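Gripper keeps closing after the stop, anyone else?

gripfan_20
Running a Velon arm with the soft blue fingers, teleoperated from a leader arm. Last night I let go of the handle and the fingers kept closing for a good second. Cups and a drink can on the table, nothing nasty, but my hand had been in there a minute earlier.
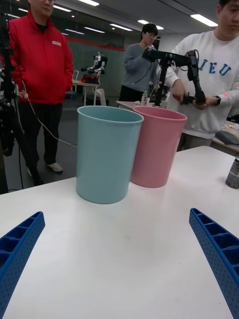
Log shows error 157 right when it happened, then nothing. I've reseated the cables twice and it did it again at episode 1,326.

Hirnusov
157 on mine was a dropped packet on the leader side. Swap the USB hub before you touch anything else.

kh_koo
Don't agree, sorry. A dropped packet should freeze it, and yours kept moving — I'd be looking at the watchdog timeout. What were you picking up?

gripfan_20
Cups mostly, plus this one. 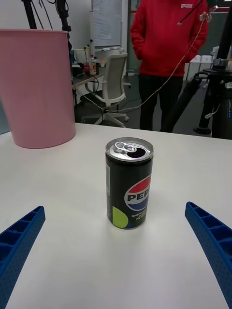
Pepsi can between the fingers, tab already up

Watchdog's at whatever it shipped with. Never looked, my bad.

kh_koo
Look now! And keep hands off the table until it's sorted, whatever colour the status light is. 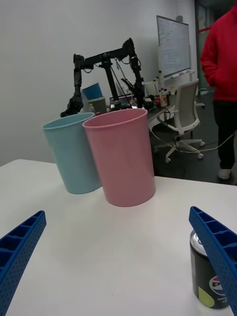
Mine was set to 2,177 ms out of the box, so that's two full seconds of old commands. I dropped it to 20 and it stops dead.

Hirnusov
20 is way too twitchy, you'll get false stops all day. Still reckon it's the hub.

gripfan_20
Trying both tonight, hub first.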